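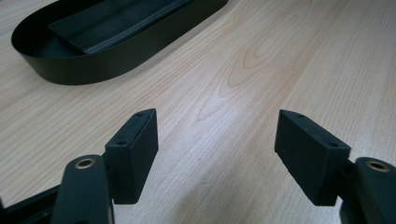
The ferry to Dernthorpe was late the night I fell in love with maps, and I have never once been sorry about it! I was eleven, stuck in the waiting room at Plorton with my aunt and a bag of salted plums, and the only thing on the wall was a chart of the Meesuk Islands, yellow as old teeth. I read it the way other kids read comics. Years later I still see islands everywhere. Pale wood is the worst for it, or the best, the grain looping inside itself in long flame shapes, ring within ring, exactly how a mapmaker draws a hill rising out of flat country. I can lose a whole breakfast climbing a tabletop.

So when the survey office in Plorton wanted a junior to go out and check the heights on Fikitz, the smallest of the Meesuks, I said yes before I'd heard the pay. (The pay was terrible. I'd have said yes anyway.)

Fikitz had one hill. The chart gave it as 445 feet, and that number had been sitting there for longer than anyone in the office had been alive. My aunt knew it by heart because I'd made her quiz me on it, that night in the waiting room and most nights after.

I went over in October with the mail boat, carrying a level, a staff, a tent, and far too many socks. Oh, what a place! The wind came straight off the water and smelled of kelp and sheep. There was a beach of black pebbles that clicked when the waves pulled back, and above it a path so narrow I had to walk it one foot in front of the other, singing, with the staff across my shoulders like a yoke.

It took me all day to work my way up. You set the level, you read the staff, you write it down, you move on, and each little step is nothing much, a few feet and a bit. I loved every one of them. At the top there was a heap of stones with a tin pushed in among them, and in the tin was a pencil stub and a folded sheet of paper gone soft as cloth.

"Made it 445," somebody had written. "Fog came in. Guessed the last 30."

I sat down on the stones and laughed until the sheep moved off.

Then I did my sums by flashlight in the tent, with the canvas banging, and did them again in the morning over cold beans. The old surveyor had guessed too low. There was more hill up there than the chart had ever allowed, a whole extra piece of it, standing in the weather all that time with no number of its own.

I know how that sounds. It's a few feet of grass and rock on an island with more puffins than people. But I ran down that path! I ran with the notebook buttoned inside my shirt, and when the mail boat came around the point I was already waving both arms.

Before I left the top I had turned the paper over and written on the back, small, to leave room for whoever came next. "Clear day," I put. "You were close. Look east if you can, the whole of Dernthorpe is shining."

My aunt wanted the new figure the minute I got home. I made her guess.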